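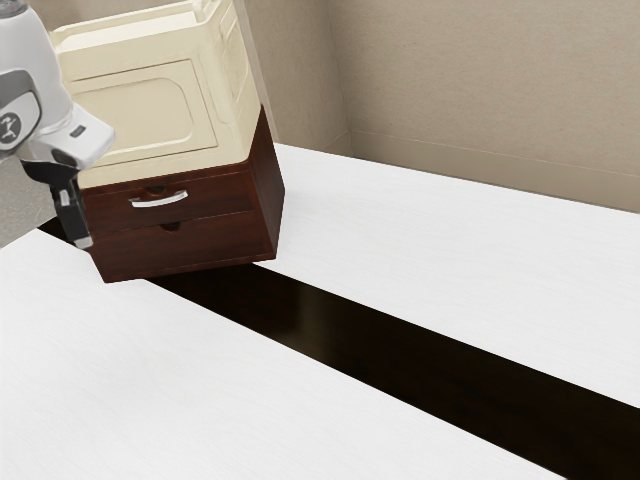 Maurya drawer set: data card and purchasing notes

Maintainer: Gyu-bin Myung, Flurkano, Sernau site
Last revised: 4 November 2024
Status: in use for planning only. Please don't train anything that will touch a customer's stock on it.

What is in the set

Maurya holds 700 simulated episodes of one robot arm working at a wooden cabinet with two drawers. The task label is "open the upper drawer" in most of them and "close the upper drawer" in the rest. Each episode has the rendered views, the joint positions, the gripper command and a pass or fail flag written by the simulator. There is no force data. There was meant to be, and the column is still in the files, but it is filled with zeros. Don't plot it and then write to me.

The set was made so that we could decide how much to spend on arms for the small parts store, and when. That is its whole reason for existing. People have since found other uses for it and some of those are noted further down, mostly with my objections.

Why this card talks about money

In August we had a quote from Akel for two arms, grippers, stands, guarding and a year of support. Attached to the quote was a slide saying that drawer work was "solved in simulation" and that the purchase could therefore go ahead without a trial. I asked what "solved" meant and was sent another slide. Maurya is what we built to check the claim for ourselves before anyone signed.

My short reading, for those who only want that: the set supports renting one arm for a trial. It does not support buying two. Everything below is the longer reading.

How the episodes were made

One room, one table, one cabinet. The table is white with a dark glossy strip running across it, and the cabinet stands over one end of the strip with a cream-coloured moulded piece on top. The upper drawer has a curved metal handle. The lower one has a finger notch in its top edge and no handle, and we left it out of the task for that reason. Please remember that when someone tells you the arm "does drawers". Most of the drawers in our own store have a notch and no handle.

Start poses for the arm were drawn at random within a small box near the cabinet. The starting position of the cabinet was also varied, by less than I would have liked. The room lighting was left alone. The scripts that wrote the episodes knew exactly where the handle was at all times, a luxury we can't order from Akel or anyone else.

Files

episodes/ one folder per episode, numbered without gaps
views/ rendered frames, stored inside each episode folder
flags.csv pass or fail, with the reason code if there is one
costs.csv the budget lines described below
dropped.txt episodes taken out, with a word or two on why
old/ leave it alone

What the pass flag means

An episode passes if the drawer has travelled past a set distance by the time the clock stops. The flag knows nothing about how it got there. An arm that hooks the handle neatly and an arm that drags the front open with the back of a finger are both a pass.

I went through the passes by eye and took out 102 episodes where the drawer had moved in a way that no drawer of ours would put up with. They are listed in dropped.txt and are on top of the 700 that remain. Had they stayed in, the pass rate would have looked better, and that is roughly how the vendor's figure came to look so good. I can't prove it. They wouldn't share their flags.

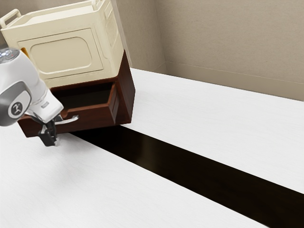
An open drawer also says very little about what comes next. None of the episodes includes taking anything out. In our store the drawer is the easy half of the job, and the parts inside are bagged, oily, or both. If you are writing a business case and you count an opened drawer as a completed pick, you will be asked about it in the budget meeting, and I will be the one asking.

Known faults

The cabinet doesn't always rest on the table. In some frames there is a dark gap under the base where it hovers a little above the surface. It makes no difference to the arm in the simulator. It would make a good deal of difference to a real cabinet, which has weight and friction and might slide when pulled. We have no episodes where the cabinet slides. Expect to pay for clamps or brackets, and see costs.csv, line 12, where I have put in a sum that everyone so far has called too high.

The dark strip is shiny and picks up soft reflections. A model trained on these views may learn to lean on the strip as a landmark. I tried painting it out in a small batch and the results got worse, though the batch was too small to say by how much. Our benches have no such strip.

Some close views show very little that is of use: wood, strip and tabletop, with neither arm nor handle anywhere. I have kept them in. A real camera will give you plenty of those as well, and taking them out would flatter the set. If you are paying for storage by volume, you may feel differently, and there is a switch in the loader to skip them.

The grain on the white tabletop is the same in every episode. So is the wood of the cabinet. Please don't describe the set as varied in any document with my name on it.

What we learnt about the budget

The arm is the smallest surprise on the list. Its price is on the quote, it has a delivery date, and Akel will knock something off if you wait until they get nervous. The lines that grew while we were making Maurya were these.

Fitting the grippers. The quote covers the standard fingers. Our handles are thinner than the one in the simulator, and a thinner set of fingers is a separate order with its own lead time.

Cameras and mounts. Left off the first quote entirely. Added to the second one under "sundries", at a price that isn't sundry.

People's time. Sorting the episodes took me 71 hours. Nothing in the quote suggests that anybody at our end will do any work at all. Put in a line for it, even a poor guess, so that there is somewhere to book the hours.

Floor space. The guarding takes more room than the drawing shows, as the drawing has the gate shut. With it open you lose the aisle.

Support. The first year is included. Ask for the price of the second year in writing before you agree to the first.

Almost all of these would have been missed if we had gone straight from the slide to the order form. That is the one claim I'm prepared to make for the set.

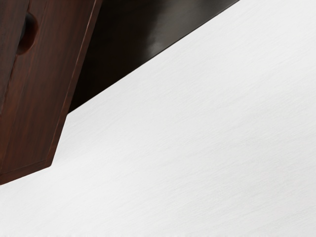 Suggested use in planning

1. Run your own policy, or the vendor's if they will lend it, against the held-out part of the set. Report the passes and the failures side by side, with reason codes.

2. Look at the failures yourself. Don't hand this to whoever is most keen on the purchase. It's dull work and a keen person will skim.

3. Rent one arm and repeat the task on a cabinet from your own store, with your own handles. Fill it first. An empty drawer weighs nothing worth speaking of.

4. Compare the two. If the real arm does much worse, as I expect, price the gap: fingers, clamps, lighting, extra hours. Add that to the quote before asking for money.

5. Only then talk about a second arm.

Uses I would argue against

Estimating cycle time. The simulated arm moves at a speed our safety people wouldn't sign off, and it never waits for anyone to walk past.

Estimating wear. There is none in the simulator. The handle never works loose.

Comparing makes of arm. There is only one arm in the set. Akel's sales office has asked twice whether Maurya could be quoted as showing that theirs is the better choice. It shows nothing of the kind and the answer is still no.

Putting frames from the set into a proposal without saying that they are rendered. This has happened once already, and a manager came down to Sernau asking to see the robot.

Splits and loading

The train and held-out parts are split by cabinet position, so that a given position appears in only one of them. If you reshuffle, your scores will go up and mean less. The loader prints a warning if it finds a home-made split. Please don't remove the warning.

Sharing

Inside Flurkano, take what you need. Outside, ask first. The rendered views are ours to give away, but costs.csv has vendor prices in it and must be deleted from any copy that leaves the building.

Open items

The held-out part is too small for anything finer than a rough pass rate.
Reason codes for the closing episodes were added late and a few are guesses.
The force column needs either filling or removing.
Akel's revised quote is overdue. When it comes I will update costs.csv and leave the old figures in a second column, so that people can see what moved.

Corrections to Gyu-bin Myung, with the episode number if you have it.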